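Clunia Open Workshop - Progress Report to the Biltimov Fund
Period covered: spring quarter, including the May open day

The big news this quarter is the open day, so I'll start there. We had 111 visitors through the door between ten in the morning and late afternoon, which is more people than the old cannery has held at one time in years. The building went up in 1948 and the floor by the loading doors complained a bit, but everything stayed standing and so did we!

As agreed in the plan, the day was built around the two-arm station you paid for. It ran next to the welding bench and the kids' soldering table, and it had a crowd in front of it from the start. The job we picked was one everybody knows from home: plastic bottles lying on a table, a trash bin with a bag in it, and two arms to do the clearing up. We ran it with six bottles and with twelve. People took sides very quickly. By lunchtime there was a loud group backing the left arm, which the kids had named Tosh, and a smaller, stubborn group for the right one, Ona.

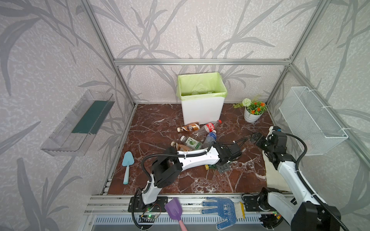
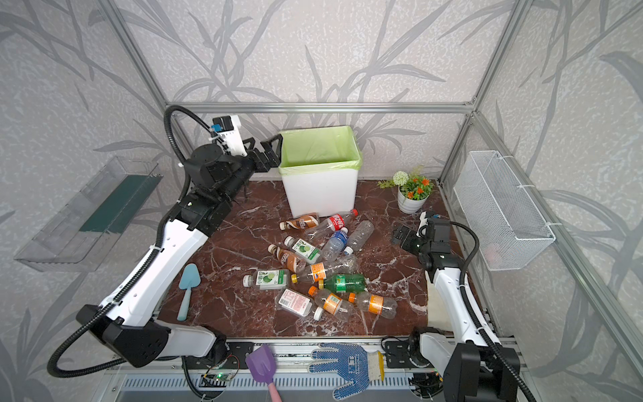 What pleased me most was how long people stayed. I had expected a quick look and a wave. Instead we had families working out which bottle they would go for first, and arguing about whether one lying across another should be left until later. A retired machinist asked so many good questions about the joints that we ended up pulling out the drawings for him, and he is coming back on Thursday to look at our spare gripper jaws.

It didn't all go smoothly. We had to stop twice in the morning to restart the control computer, and the second stop took long enough that part of the crowd drifted off to the soldering table. The room is also too loud for one person to explain things without a microphone - my voice was gone by three. We have borrowed a small speaker for the summer sessions and would like to buy one of our own if there is room in the budget.

On spending: the open day cost $2,486 in all, covering printing, insurance, snacks and the extra power line to the station. That leaves $548 in the events line. I'd like to carry it over to the next quarter and put it toward the speaker and a second set of jaws, and I'll need your okay for that before we order.

Still to do before the next report: finish the written guide for school groups, move the station closer to the windows, and fix the sign-up sheet, which ran out of lines before noon. Two schools have already asked for dates, and I've told both of them yes.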